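Jelwood toy and game exchange opens again with longer hours

01/09/2020

The toy and game exchange in Jelwood is open again after a closing of many weeks. Families can bring games, puzzles and small toys which they do not use any more, and take home other ones for free. The exchange is in the former Moreira shoe store on the main street, next to the bakery.

Lemlem Asfaw, who started the exchange together with her sister, told us that the old room had become too small. "In April we had boxes even on the stairs," she said. "People were very kind, but they could not pass each other."

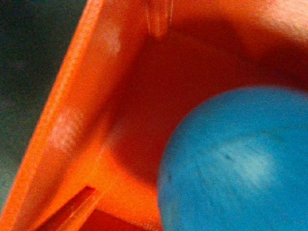

Orange plastic, with some pale scuffs.

The new place has more shelves and a wide door, so parents with strollers can enter without help. According to Ms. Asfaw, 1293 items changed owner last year, and most of them were board games. She hopes to reach 2000 this year. Puzzles are also wanted, but only if all the pieces are inside. Whoever brings a puzzle is asked to put it together one time at home before giving it away.

The rules are simple. Each family can take 2 items per visit and it is not necessary to bring something the same day. Stuffed animals are not accepted at the moment, and also no toys with a broken battery cover. Books can go to the library in Kostell, where the sale table is open all year.
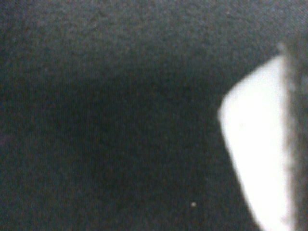

Game evenings will also come back. They were the most popular part of the exchange before the move, and the first one is planned for next Friday at 7 p.m. Players sit in small groups, and a person who knows the game explains it to the others. The organizers are still looking for covers for the playing tables. A dark gray material with a fine grain, like the one seen here, is what they like best, for the reason that cards are easy to see on it. Old tablecloths are welcome too, if they are clean and of one color.

Children under ten can join the evenings together with an adult. For the younger ones there will be a short round with easy dice games at the beginning, and they can go home before the long games start.
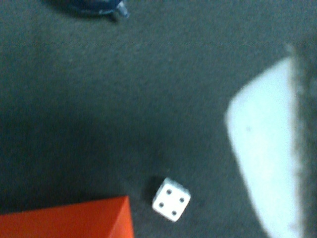 The longer games need more time and also more patience. Last winter one group played until almost midnight, and the bakery owner brought them the bread that was left from the day. This year the evenings will end at 10 p.m., as was agreed with the neighbors upstairs.

Entrance is free. Coffee and tea cost 99 cents a cup, and the money is used for the heating.

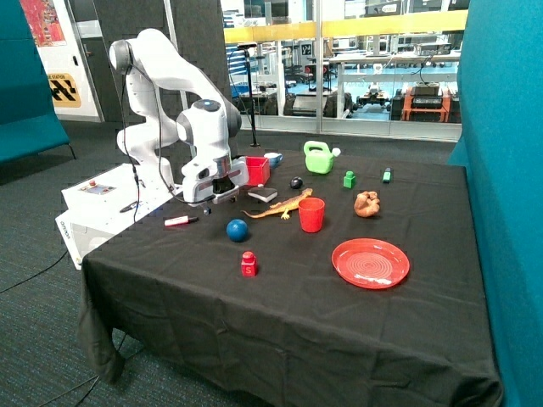 The bus from Futora stops in front of the bakery, and the last one back leaves at 10:20 p.m. Parking is possible behind the church, but on market days it is full early. The exchange is open every afternoon from 2 to 6, except on Sundays. Large donations should be announced by phone one day before.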